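Search this site Go Advanced search

Review: Mekunard, the payment-screening tool that finally reads like a person wrote it
March
By Dilani Roy

I have spent a good part of my working life looking at alerts. Wire transfers, shell companies with one director and nine mailing addresses, invoices for "consulting" that run to a single line. So when our office got a trial of Mekunard, a program that sorts suspicious payments for small banks and credit unions, I expected another gray dashboard with a flashing red number in the corner. I'm happy to say I was wrong, and I've been bending people's ears over it at lunch ever since!

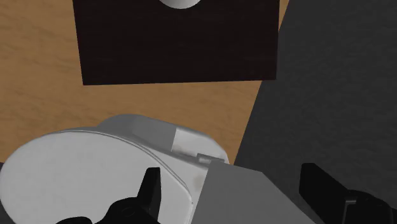

Roralley Savings, Financial Crime and Compliance Desk

First, the setup. Mekunard took us 2 mornings to get going, and one of those went to finding out who still had the password to our old case archive. You feed it your transaction history, tell it which customers have been reviewed before, and leave it alone overnight. By the time I had my coffee it had flagged 394 payments out of our test batch. Our old system, Joden, flagged 2,800 from the same batch, and I know from bitter experience what reading through that pile does to your eyes.

A smaller pile is only good if the right things are in it, of course. We had seeded the batch with four old cases that ended in a report to the regulator, and Mekunard caught all four. Joden caught them too, but it had one of them way down on the last pages, between a dentist's equipment lease and somebody's tuition payment.

What I love most is the case page. Every flag comes with a short note in plain English: this account was opened in the spring, sat quiet, then received several payments just under the reporting limit and sent nearly all of it out the next morning. You can click any part of the note and see the payments behind it. I can hand that to a branch manager who has never worked a laundering case and she gets it right away. With Joden I had to write that note myself, every time, and I am not a fast typist.

The ownership map is lovely as well. Type in a company name and it draws out the directors, the parent firms and any shared addresses (you can drag the boxes around, which I did for far too long). It doesn't replace pulling the actual filings, and Mekunard says so on the screen, which I appreciated.

Now the gripes. Exporting a case to PDF drops the dates from the second page on, so you end up pasting them back in. The search is picky about accents and hyphens, and that's a real problem in this line of work, where half the job is spotting the same name spelled several ways. And the audit log shows who closed an alert but buries the reason they gave under two menus. If an examiner is sitting next to you, that feels like a very long time.

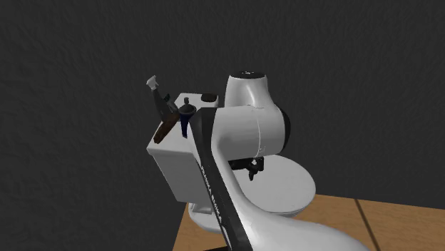 Yavuz Şimşekoğlu wrote in to say that he had the same trouble with names and got around it by loading his own list of spellings, but that he still wouldn't close an alert on the strength of the note alone. "It writes so smoothly that you stop checking," he said. "I make my team open the payments first and read the note second."

I've started doing the same, and it's a good habit. It adds a minute or so to each case and I've already changed my mind on a couple of them.

We also had a brief look at Aidoo, which is cheaper and handles check fraud nicely, but it has no ownership map and the alerts come in one long list. For a branch that mostly sees bad checks it would do fine. For us it's Mekunard, and I've asked for the trial to be extended while they fix that PDF export.

Contact us | Copyright Roralley Savings | Back to top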